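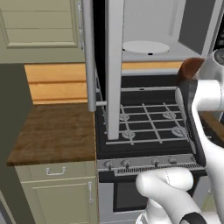
Kitchen with sage-green wall cabinet and microwave.

About Plimness

Plimness is a cabinet door and hinge workshop in Brirnville. We make replacement doors, drawer fronts and end panels for existing kitchens. We do not sell or install complete kitchens.

What we make

Doors are built to order from the customer's measurements. The standard range, Fliltine, covers grooved, flat and raised-frame panels in 110 stock sizes. Sizes outside the range are cut on the same equipment and take one extra week. All doors are supplied drilled for hinges unless the order states otherwise. Handle holes are left undrilled.

The second range, Rewi, is intended for rental property. It has a single flat profile, a harder topcoat and 6 colors. Rewi doors are not available with glass.

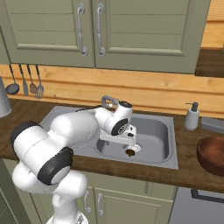 Finishing is done in house. Each door receives a primer coat, is sanded by hand, and then receives two color coats with overnight drying between them. Edges are sealed before the faces. We keep the color formula for every order on file for 15 years so that a single damaged door can be matched later. A matched door may look slightly darker than its neighbors at first if the older ones have faded.

The workshop

The building was a feed store before we took the lease. Cutting and assembly are on the ground floor, and the spray room is in the rear extension. Last year we shipped 564 orders, most of them for fewer than a dozen doors.

Ordering

Send opening sizes, not door sizes, with the hinge type if known. Quotes are valid for one month. The workshop closes for maintenance in May, and orders received then are scheduled after we reopen. Sample panels can be viewed at the front counter until 4 p.m.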